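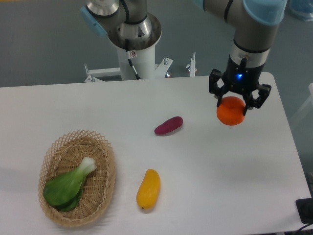
**Ticket 1380: Flornora portal, biopsy results not showing**
Opened by: Manju Maurya, surgical oncology follow-up
Status: open

**9:14** Post-op patient can't see her wrist pathology report. Clinic list says "released." Her side says "pending."

**9:40, G. Haslam:** Vendor blames her browser. I doubt it. Same result on two phones and a clinic PC.

**10:25** Vendor now says reports take 4 hours to sync. This one was signed in January. Asked them to try again.

**11:05, G. Haslam:** Found 13 more reports stuck the same way, all sarcoma follow-ups, all signed by Dr. Baek. Vendor calls that a coincidence.

**1:30** Vendor says fixed. Checked three charts, two still pending. Not closing. Manju is phoning the patients meanwhile.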